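How We Are Teaching a Robot to Put Shoes Away

Shoes are very good at ending up in the wrong place. You take off two, and by supper one of them is under the couch. At the Condside shared workshop we decided that a robot should deal with this. It has taken us since December, and putting the shoes away ourselves would have taken a minute. But then we wouldn't have a robot. 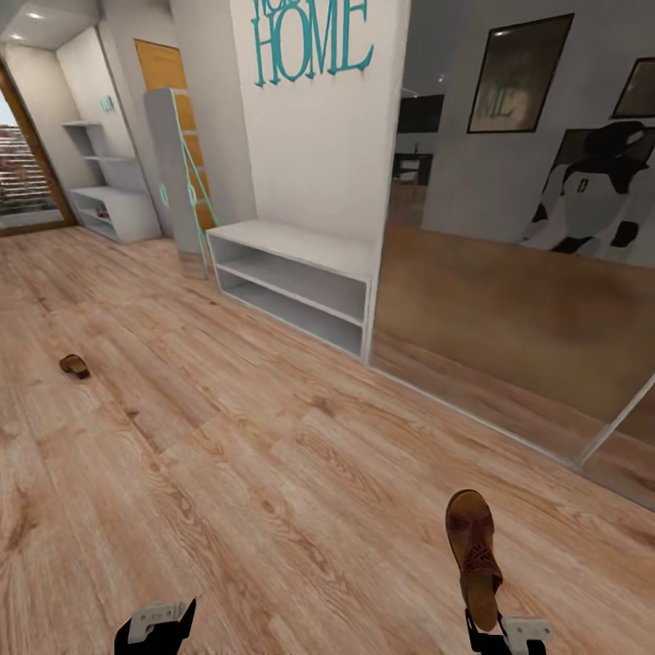
Our robot is called Sketau. Before Sketau does anything with a real shoe, it has to practice inside a computer. A pretend place like that is called a simulation. It works a bit like a video game, except that the player is the robot's program and the game is tidying up, so you may not want it for your birthday.

Why pretend first?

Because pretend floors don't scratch. A real robot arm that gets its sums wrong can bang into a cupboard, and then somebody has to explain the cupboard. In a simulation you press a key and everything goes back to where it started. Sketau has now had 474 practice tries. The first 40 were terrible. In one of them it put a sandal down very gently, facing the right way, in the middle of the floor, and stopped as if it was waiting for applause.

What does the robot hold things with?

A gripper. Hold up your hand and pinch your thumb and one finger together. You have made a gripper! Sketau has two of them, with white fingers on black bodies. Your own hand is much cleverer, because it can feel when something is slipping. Sketau mostly has to look and work it out.

Sandals are harder than boxes. A box has flat sides and behaves itself. A sandal has a strap, a gap under the strap, and a sole that is wider at one end. If it's lying on its side, the robot has to find a different spot to grab. We tell Sketau to try near the heel first. Other people might pick the strap, and we have argued about this for longer than we have argued about lunch.

How does it know where the shoes go?

We give it a goal, such as "both sandals on the low white bench." Then the program breaks that up into small jobs:

Find a shoe.
Move a gripper to it.
Close the fingers.
Lift.
Find the bench.
Lower the shoe and let go.
Do it all again for the other shoe.

People forget that last step too.

Mirrors are a nuisance. A robot that looks into a mirror may decide there is a second room back there, with its own floor. You learned about mirrors when you were a baby. Sketau is still learning, and it has never once pulled a funny face in one.

What about the real robot?

It's on a workbench, and it is almost 29 pounds of metal, wire and tape. The part that moves the fingers is a kit called Drulex, which came with 43 screws. We have used 40. The other three are in a jar, and we are trying not to think about them.

Try it at home

Put on a pair of oven mitts. Use only your thumb and the flat part of the mitt to pick up a sandal by the heel, then set it on a low shelf without dropping it. Now try with one eye shut. Then pick up the other sandal, please, and put that one away as well.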